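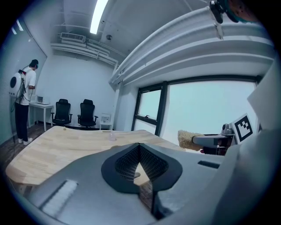

Ciltthorpe adult learning centre to move in January

Evening classes in Ciltthorpe will move out of the old primary school on Imai Street in January, after the district council agreed terms on a new lease for the former Preralent offices by the canal.

The decision, published on July 20, 2025, ends more than a year of uncertainty over where the town's adult learning centre would go when the school building is handed back to the county. The school's boiler failed twice last winter and the upper floor has been closed to the public since the spring, when an inspection found damp in the roof timbers.

Under the new arrangement the centre will take the ground floor and half of the first floor of the Preralent building. The lease runs for four years, with an option to extend. The rent has not been made public, but the council said it would be met from the existing learning budget and that course fees would stay as they are until at least next summer.

The centre offers 31 courses in the current programme. Most are evening classes in languages, bookkeeping, sewing, cookery and basic computing, and there is a small daytime programme for people returning to work. All but two of the courses will transfer. Pottery and upholstery have been left out for the time being, as the kiln cannot be installed in the new building without changes to the electrical supply and there is no ground-floor store large enough for furniture.

The council said it was looking at a unit on the Lorkach trading estate for both classes and expected to report back in the autumn. People already enrolled on either course will be offered a refund or a place on another one.

Some 200 residents replied to a consultation on the move earlier this year. Most were in favour, though many raised the question of transport. The old school is a short walk from the bus station, while the Preralent building is on the far side of the canal and is served by only one route, the number 51, which at present stops running before most evening classes finish.

The bus operator has agreed to add a later departure on class nights during term time. The timetable has not yet been confirmed. The council also plans to repair the lighting on the towpath between the lock and the road bridge, where several lamps have been out of use for a long time, and to mark out cycle parking beside the main entrance.

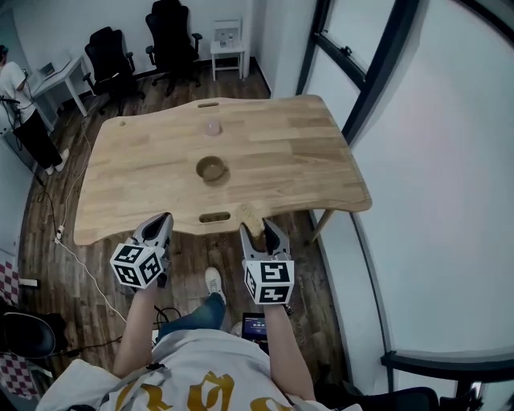
Parking drew nearly as many comments as the buses. The new site has its own car park, shared with a dental practice and a firm of surveyors, both of which close before the evening programme begins. Daytime learners will have fewer spaces and are being asked to use the pay and display car park at Canal Road, where the first hour is free.

Work on the building is due to start in September. It includes a new accessible toilet, a ramp at the side door, a teaching kitchen and the removal of several partition walls on the ground floor to make larger classrooms. The lift is to be serviced but not replaced. Windows on the canal side will get secondary glazing after complaints from earlier tenants about noise from the weir.

The autumn term will go ahead as planned at Imai Street, with classes on the ground floor only. Enrolment opens in the last week of August, online and by post. Learners can also sign up in person at the town library during normal opening hours. The centre's office will close for a week during the move, and spring term classes will begin a week later than usual to allow for it.

What happens to the old school has not been settled. The county has said it will carry out a full survey once the building is empty before deciding whether to repair it or put it up for sale. The playing field behind it is covered by a separate agreement and will stay open. The Saturday market, which uses the front yard, has been told it can remain until the end of March.

Plans of the new layout can be seen at the library and in the entrance hall at Imai Street. Comments on the layout should reach the council by the end of August.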